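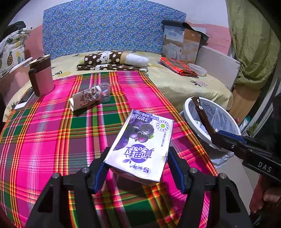
Mirance table-clearing work, progress report for September
To: Arnarton program office

The short version: we are behind by 34 sessions, and the reason is a finger.

The task is still the one in the plan. Two hand-held grippers, one table of trash, one lined bin. We had promised 1,000 usable recordings by the end of the month and were doing nicely until the left gripper began reporting itself closed when it was open. It did this politely, with no error message, for 11 sessions before the checking script complained. All of those are out of the set. The other 23 were never recorded, as we stopped work while we looked for the cause.

The fault was in the position sensor cable, which rubs against the bracket each time the jaw opens wide. The Grosex manual calls this cable "maintenance free." We have now maintained it twice.

There was also a pinch. An operator put a thumb between the fingers to straighten a pad, and the gripper, believing itself closed, closed. No injury beyond a red mark and some language. Power now comes off before anyone touches a pad, and the rule is taped to the handle - where the thumb is.

Soft items such as paper bags show the fault first. A carton pushes back and the motor current gives the game away; a bag just folds and lets the log say whatever it likes. We now start each session with one bag pick and compare the logged opening with a ruler.

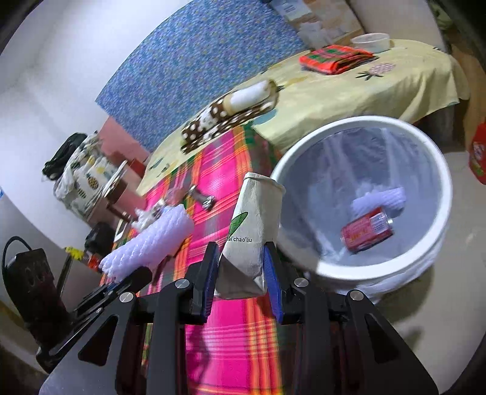 Sangkhawat, having read the draft, asked whether one pick is enough, given that the cable failed only after roughly 20 wide openings in a row. Fair point. The check will be repeated at mid-session starting next month, at a cost of two minutes each time.

Still open: a rerouted cable for both grippers, and a replacement for the spare, which has the same bracket and presumably the same ambitions. We request no extra money, only three more weeks.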